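Marking out a glossy white tabletop without wrecking it?

Rajkumari Tyagi
3,412 views - 3 replies

Hi all, hoping somebody has been through this. I've got a white table in the spare room that I use for sorting, cutting and small glue-ups (mostly card and little model parts, a bit of sewing when I'm in the mood). The top is shiny white and I bought it second-hand from a place called Skiswood that was clearing out its workroom. Lovely big table, cost me 300 dollars with the legs, and two of us got it up the stairs with only a small amount of swearing.

What I want is permanent-ish spots on it. One for the cutting pad, one for whatever I'm working on, one for the bits waiting their turn. At the moment everything wanders. I'll put the pad down square in the morning and by lunch it's sitting at an angle and the glue is under my elbow.

I tried masking tape in May and it was fine for a few weeks, then it went furry at the edges and left a gummy line I'm still picking at. I've thought about pencil, marker, coloured tape, or plastic film taped down over the gluing area. My worry is that the surface is going to hang on to whatever I put on it. Also the ceiling light bounces straight off it into my eyes, so if anyone has a cure for that as well I'd be grateful!

Share (14)

Toàn Kim

Pencil first, always. Soft pencil, light hand, long ruler. Draw your rectangles, live with them for a week, then decide. I moved my cutting spot twice before I was happy with it and I'd have been ropeable if I'd done it in marker. On a glossy top the pencil goes on pretty faint anyway, and mine comes off with a damp cloth and a tiny bit of dish soap.

Once you know where things go, use coloured dashes for the lines you need to find at a glance. I like dashes more than a solid line. You use less of whatever you're marking with, and if one bit goes grubby you redo that bit and leave the rest alone. Pick a colour none of your materials come in.

For the gluing area, yes to the film. Get the thicker clear stuff, cut it a fair bit bigger than the job, and tape all the way along the edges. If you only do the corners it lifts and you'll catch your sleeve on it. It will wrinkle a little no matter how carefully you smooth it down. I used to fuss over that and I don't anymore. When it gets too crusty, peel it up and put down a new piece. I bought a big roll from Lurov ages ago and I reckon I've used a quarter of it.

Comments (6)

Madhu Bisht

just put a towel down

Comments (11)

Gemma Marchetti

Toàn has most of it, but I'll add what I know because I set up a shared bench at Zurlow and we went through every kind of tape in the cupboard before we settled on anything.

Test your marker first. I mean it - pick a corner on the underside or right at the back, draw a line, leave it overnight and try to get it off in the morning. Some white tops are fine and some soak it up like a biscuit in tea. Ours had a ghost of somebody's old rectangle on it for as long as we owned it.

For the pad, get one with a bit of texture to it, and go dark if your top is white. You'll find it without looking and small parts are easier to pick out on it. And don't stress if it ends up a bit crooked, you can nudge it back whenever you notice. If it really drives you mad, a dab of removable putty under each corner will hold it. I stand whatever piece I'm up to at the corner of the pad so it's easy to grab.

I'd also keep the film and the pad well apart, with clear table between them. When they were close together we kept dragging glue across onto the pad, and a grid full of dried glue is a miserable thing to clean.

This is the kind of layout I mean, film on one side and pad on the other:

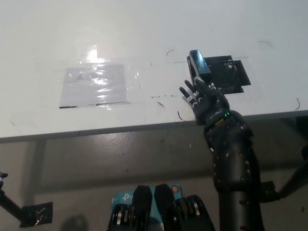

Clear film taped down at left, faint outlines around it, and the dark pad over on the right with a small blue block at its corner.

On the glare, there are two cheap things you can try before you go buying lamps. Slide the table so the ceiling light isn't between you and the wall you're facing, even half a metre made a difference for us. Or turn the ceiling light off and use a desk lamp from the side. The film will still throw little shiny bits back at you, especially where it's wrinkled, so I'd put it wherever you look the least.

For the gummy line from the masking tape, try a little cooking oil on a rag. Leave it ten minutes, rub, then wash with soapy water. Don't scrape it with a blade! I did that on a nice bench once and the scratch picked up every bit of dirt going.

Comments (9)

Rajkumari Tyagi

Thank you both (and Madhu, I did try a towel, the glue went through it). The cooking oil got most of the gummy line off last night. I've pencilled three rectangles and I'm leaving them alone for a week before I touch a marker. The table's turned side-on to the window now as well, which is better in the mornings and a bit worse around four, so I might still end up buying a lamp.

Share (5)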